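# Shop fittings meeting, November

Minutes typed up by me, as I was the one holding the pen (sorry about the length, we did go on a bit). All five of us were there, and we started at 4.15 once the kettle had been dealt with.

**1. Last time's notes**

Agreed as they stood, apart from the spelling of Trestska, which I've now put right in all the places I could find it.

**2. The bow tie display**
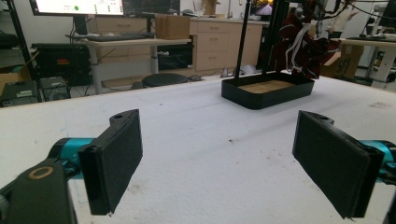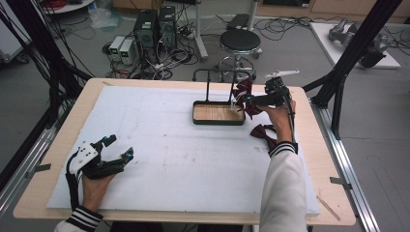 This took up most of the hour! Parance want their counter display settled before the Christmas rush, and the question was whether bow ties ought to lie flat or hang up. I've always been on the hanging side — you can see the shape of the thing, and customers don't muddle them up into a heap. The trouble is that a tie with loops needs something to sit over, and the little tray with the light wooden base and black rim, with the two posts standing up behind it, seemed to most of us to be the right sort of size for a counter. Dark maroon looks very smart against the pale wood too, and we all agreed on that without any arguing, so maroon goes at the front. One of us felt the black posts were a bit heavy next to something as small as a bow tie and would like to see brass. I said brass shows every fingerprint. We left it at black for now, and brass can come back to the next meeting if anybody still wants it.

- Ask Salgado for a price on 30 trays, same size, same wood.
- Find out if the posts can be supplied separately (I'll ring them).
- Write two lines for Parance on how to hang a tie so that the loops sit evenly.

**3. The Wuson order**

Order 1677 has arrived at last. There should have been 193 pieces and the delivery note agrees, but we've only unpacked the top layer, so please don't sign anything off yet. The plain black ones are going in the bottom drawer until January. There was a longish chat about whether to keep the tissue paper, and we're keeping it.

**4. The white board on the table**

It's getting grubby — grey smudges all over — and I'd like it wiped down or turned over before Parance come to look. Turned over won by three votes to two. I'll do it, but I want a hand with the other end, please.

**5. Anything else**

The biscuit tin is empty again. Parance have asked if we could do neckties as well, and the feeling was yes, but after Christmas, and on a taller stand.

We finished at 5.20. Next meeting is same time, same table, and would whoever has the long tape measure please bring it back.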